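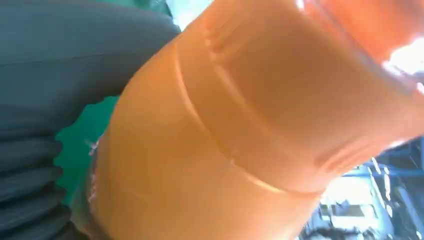
mesberg_optics wrote:
The minimum order is the matter that should be settled first. Our shop received the revised wholesale terms from Kalcombe in April, and the threshold for tripods and light stands has risen from 100 to 500 euros per shipment. We ask whether other dealers have received the same notice.

northlight_trade wrote:
We have received it. The letter states that orders below the threshold will still be accepted, subject to a handling charge. In our view this is reasonable. Small parcels cost a distributor nearly as much to process as large ones.

f_stop_retail wrote:
I must disagree with the previous member. A shop of our size sells perhaps one studio kit between deliveries. We cannot hold stock of Faler softboxes merely to satisfy a figure -- and the handling charge removes most of the margin.
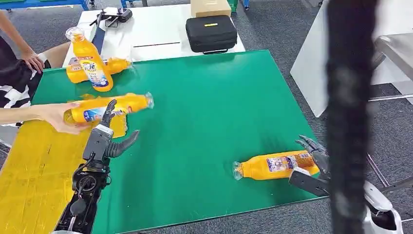
Bottles on the green mat, with two robot hands at the table

northlight_trade wrote:
Combined orders are permitted under section 3 of the terms. Binoculars and filters count toward the same total.

f_stop_retail wrote:
Section 3 excludes the Baumgart line, and that is what our customers request.

mesberg_optics wrote:
Our reading is the same as that of f_stop_retail. We have written to Kalcombe to request a period of up to 10 working days in which separate orders may be joined into one shipment. No reply has been received so far.

northlight_trade wrote:
Please post the reply when it arrives. I remain of the opinion that the terms are fair, although the Baumgart exclusion should have been stated on the first page.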